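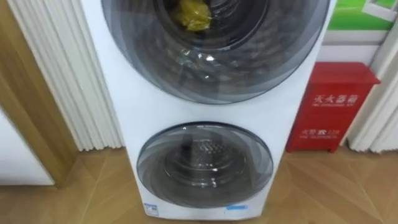 Open Commissioning at a Campus Television Station: Project Report

Media Studies > Student Work > Broadcast Management > Project Reports

Last updated: January 28, 2018

Rosário Frade
Broadcast Management, final project

1. Purpose of the project

Grarley Campus Television has made nearly all of its own programs since it started. The station keeps a production desk, the desk decides what gets made, and the same students then go and make it. In the fall semester the station tried a different system. Half of the schedule stayed with the production desk. The other half was opened to any group of students on campus who could write a proposal and deliver a finished program.

My project followed that change for one semester. I wanted to find out whether outside groups could deliver programs on time, what the change did to the people already on the production desk, and whether the budget held. I worked as a schedule assistant during the same period, so I had access to the delivery log and sat in on most of the commissioning meetings. I was not paid and did not vote on any proposal.

2. Background

The station broadcasts on the campus cable channel and posts its programs online afterward. It has a studio on the ground floor of the Fonseca Building and an edit room next to it with two workstations. Before the change, the head of production was also the head of scheduling. That person could approve an idea in the morning and book the studio for it in the afternoon. It was quick, and several people I interviewed missed it.

The main complaint was that the schedule looked the same every year. The Divano show, a weekly interview program recorded on the studio couch, had been on for so long that no one at the station could tell me who began it. The drama group had asked for airtime more than once and had been told the desk had no crew free. The dance students got the same answer.

Last March the outgoing head of production left for an internship before the end of the term. The station manager decided to split the job. One student became head of commissioning, with control of the slots and the money. Another became head of production and had to pitch to the first like everyone else.

3. How the new system worked

A group filled in a two-page proposal form. The form asked for a title, a summary, a running time, a crew list, a list of equipment, and a delivery date. The head of commissioning read the forms with the station manager and answered in writing. If the answer was yes, the group signed a short agreement saying that the station could broadcast the program and keep it online, and that the group owned the idea.

The ownership clause took the longest to write. The old practice was that everything made with station equipment belonged to the station. Outside groups did not want to sign that, and the drama group held back its proposal until the wording was changed. Under the final version the station has first refusal on a second season, but the group can take the title elsewhere if the station passes.

The total budget for the semester was $3000. It was not divided in advance. Each approved proposal was given an amount, and receipts went to the head of commissioning at the end of each month. Money could be spent on tapes and cards, props, costumes, travel on public transportation, and food on recording days longer than half a day. It could not be spent on equipment that would stay with the group. 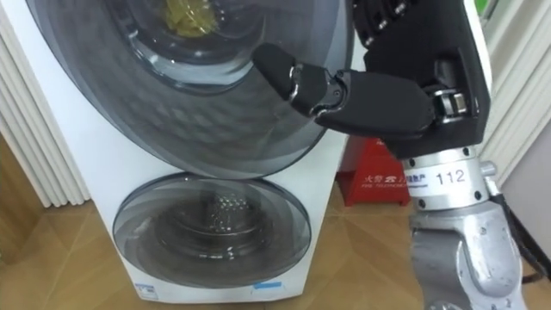 Studio time was booked through a shared calendar. Both halves of the schedule used the same calendar and the same rules. A group could hold a booking for a week before it had to confirm. After that, the slot was released. In practice the production desk still got the better hours for the first month, since its members knew when the calendar opened and were ready. Partway through the semester the opening time was announced by e-mail to all groups, and the bookings evened out after that.

4. What was made

The station broadcast 20 new programs during the semester, counting each episode separately. Together they ran for 515 minutes. The half of the schedule kept by the production desk was filled by Divano, a campus news round-up, and a sports program. The open half was filled by outside groups and repeats.

The largest outside project was Mukska, a serial written and performed by the drama group. It is set in a made-up mountain town and had four episodes. The group recorded the indoor parts in the Fonseca studio and the outdoor parts on the hill behind the library. Its producer told me they had never planned for sound outside and lost a full day of recording to wind. The third episode was delivered late and a repeat of Divano went out in its place.

Other outside programs were single episodes. There was a documentary about night staff on campus, a dance recital recorded with three cameras, a cooking program made in a dormitory kitchen, and a debate about parking. The cooking program was the cheapest of these. The recital cost the most because the group had to pay for extra hours in the hall.

5. Method

I used three sources. The first was the delivery log, which lists the date each program was due and the date it arrived. The second was a set of interviews with the head of commissioning, the head of production, the station manager, and the producers of the outside programs. I recorded the interviews on my phone and typed up notes the same day. The third was the online viewing page, which shows how many times each program has been played.

The viewing page has limits. It does not show how many people watched on the cable channel, and it counts a play even if the viewer leaves after a few seconds. I used it only to compare programs with each other.

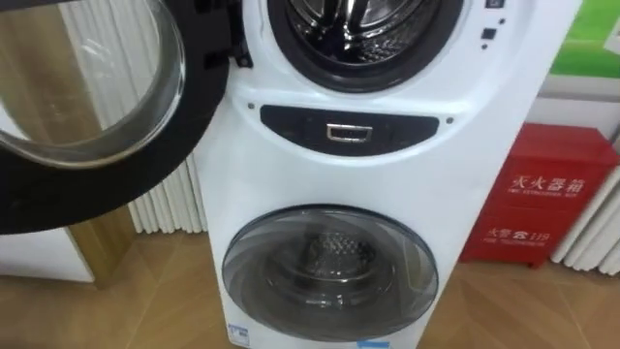
Twin-drum washer with the upper door open.

I also read the proposal forms, including the ones that were turned down. The station asked me not to quote from those, so I refer to them only in general terms.

6. Findings

6.1 Delivery

The production desk delivered everything on time. The outside groups did not. Most were late by a day or two, and the cause was nearly always editing. The edit room was open to them only when a station member was present, and station members had classes. One group finished its edit on a laptop and then found that the file was in a format the playout computer would not accept. The technical rules were on the last page of the agreement and the group had not read that far. I think they should be on the proposal form.

6.2 People

The split of the old job caused more friction than the open slots did. The head of production had expected to run the station's output and now had to ask for airtime. He said in his interview that for the first weeks he did not know whether he was a manager or a supplier. The head of commissioning said she felt awkward turning down a friend's proposal and then sitting beside him in the control room.

By the end of the semester both described the arrangement as workable. They had agreed that the news round-up would be guaranteed for a full year and would not need to be pitched again. That took away the biggest source of argument. Two crew members left the production desk to work on Mukska and stayed with the drama group afterward. The desk has not replaced them yet.

6.3 Money

The budget held, but only just. The head of commissioning kept back a small amount for the last month and used it on costumes for the final episode of the serial. Receipts came in late from almost every group. For several weeks it was not possible to say how much was left, and two proposals waited longer than they should have for an answer.

6.4 Viewing

Outside programs did better online than I expected. The first episode of Mukska was played more often than any episode of Divano that semester. The later episodes dropped, and the one after the missed slot dropped most. The parking debate was the least played program of the semester, even though its audience in the studio was good. The recital had a steady number of plays for weeks, which the producer put down to families sharing the link.

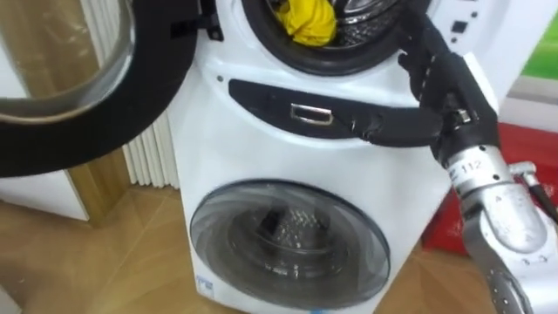 7. Recommendations

Keep the two jobs separate, but write down what each one covers before the next people are chosen. The current holders worked it out as they went and much of it is only in their e-mails.

Guarantee the news round-up and one other program for a year. Leave the rest of the schedule open to pitches from both sides.

Put the file format and sound level rules on the proposal form.

Open the edit room to outside groups in the evening with one trained member of each group holding a key card. The station manager has asked building services about this and is waiting for a reply.

Collect receipts every two weeks. A group that has not handed in its receipts should not be able to confirm a studio booking.

Build one empty week into any serial longer than two episodes.

8. Limits of this report

One semester is a short time, and the groups that came forward first were probably the most eager. I was also part of the station while I was studying it. The producers knew me, and some may have been more polite in the interviews than they would have been with a stranger. I did not interview regular viewers.

A second set of proposals has already come in for spring. The drama group has asked for another season, and the station has to say yes or no under the first refusal clause before the group can offer it to anyone else. The dance students have asked for the Divano slot.

9. Materials

The interview notes, a blank copy of the proposal form, and the delivery log with names removed are in the project folder. The recordings were deleted after the notes were checked by the people interviewed.

Contact the department | Copyright 2018 Media Studies Student Work | Back to top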